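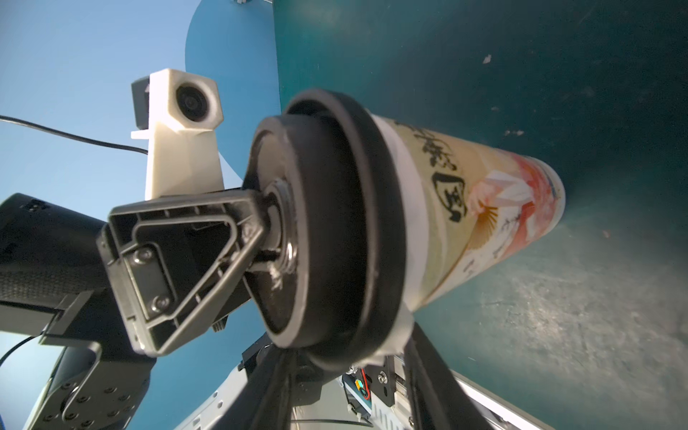

Nathalie Visser wrote to ask why we won't bring the hot dishes out already plated, when the caterer at her sister's wedding did it that way and everyone had a full plate in front of them before the speeches started. It's a fair question, Nathalie, and I've been meaning to write something longer on the subject of buffets for a while, so I hope you won't mind that your note has set me off.

When Lundska started doing parties we did plate everything. We had a tiny kitchen and a lot of confidence, and for a dinner of two or three tables it works beautifully. You line up the plates, you go down the row with the potatoes, then down again with the fish, and somebody wipes the rims and off they go. The trouble starts when the room gets bigger. At 100 guests the first plate has been standing a good while by the time the last one is filled, and roast salmon doesn't like to stand. Neither does gravy, for that matter, which grows a skin if you so much as turn around. So for large parties we have gone over to serving dishes, either on a buffet or passed along the tables family style, and for most people I would say family style is the nicer of the two.

What I mean by family style is simply that every table gets its own bowls and platters, set down in the middle, and people help themselves and each other. It gets folks talking (you have to speak to the stranger next to you if she has the green beans), and the shy eaters can take a small spoonful and come back later. It does need room on the table. If you've ordered tall flowers, or those wide wooden boards with candles down the middle, please tell us early on, so that we can work out with you where the bowls will sit. We've had evenings where the centerpieces spent the whole of dinner on the floor by the coat rack, and somebody had paid good money for them!

A buffet is the better choice when people will be coming and going, or when there are a lot of children, or when the room is an odd shape. The upstairs room at Cinavent is a good example. It's a lovely room, long and narrow with a bend at the far end, and there is no way to carry hot platters around that bend once the chairs are pushed back. There we put the buffet along the inside wall and ask that people go up table by table. We also set out the same food from both ends, which sounds like a small thing but it cuts the line in half, and the cooks like it too as they only have to refill from the middle.

Now, the menu for the colder months. As of October 12, 2024 we are taking orders for December parties, and the early dates do go first, so do call even if you haven't settled your numbers yet. We can pencil you in and talk about the food afterward. The winter list has most of what you'll remember from last year: the braised beef with carrots, the baked ham with mustard, the leek and potato soup, the salmon with dill, and the big tray of roasted roots that started out as a side dish and has more or less become the thing people call us about. New this time are a mushroom and barley bake, which holds its heat very well and is good for guests who don't eat meat, and a red cabbage cooked slowly with apples. I'm very fond of the cabbage. My husband says I have talked about it too much already, so I'll leave it there.

The cheeses are coming from De Smet again. We had a little wobble over the summer when we tried doing without the cheese course for smaller orders, and you let us know about it, quite kindly but quite clearly. It's back for every size of party. You can have it on one big board near the coffee or on small boards for each table, at the same price. Do take it out of the cold a good hour before you mean to eat it. If we are staffing your party we'll see to that ourselves, but for a drop-off it's up to you, and a hard cold wedge straight out of the refrigerator tastes of very little.

A word on drop-offs, then, seeing that I've brought them up. We used to do all the driving ourselves, with my brother-in-law's van and a good many blankets. These days Fadex takes the trays for us, and it has been a great relief to all of us, the van most of all. The food travels in insulated boxes, and the driver will carry them in as far as your kitchen but won't unpack them. Please have somebody there who knows where things should go, and please clear a stretch of counter before the boxes arrive. You would be surprised how often we hear that the trays were put on top of the washing machine for want of any other flat place. The boxes stay with you overnight and are picked up the next day, and you needn't wash them, only scrape out anything that might spill.

Prices are the same as in spring, apart from the beef. The smallest party we'll staff with our own servers is now a food order of 900 dollars. Below that we are happy to do a drop-off, or you can pick up from the shop yourselves. I know that some of you have had us come out for smaller gatherings in the past and I'm sorry to change it, but sending two people across town for an evening costs what it costs, and I would sooner say so plainly than tuck a fee into the soup.

And please, please tell us about allergies when you order and again when you send the final count. People's guest lists change, and a cousin who can't have nuts may well be added after we last spoke. We label every dish with a card in large print, and we can keep a portion aside in its own covered dish with a name on it if that would make your guest easier in their mind. There's no charge for that.

To get back to Nathalie, if you have your heart set on plated food then a plated first course is very doable, even for a big room. Something cold, like the beet salad or the smoked fish with cucumber, can be at every place when people sit down, and the hot dishes follow in bowls once the speeches are over. Call the shop in the morning if you can, before the lunch orders start, and ask for the winter list. We'll mail you a paper copy if you like to write on it.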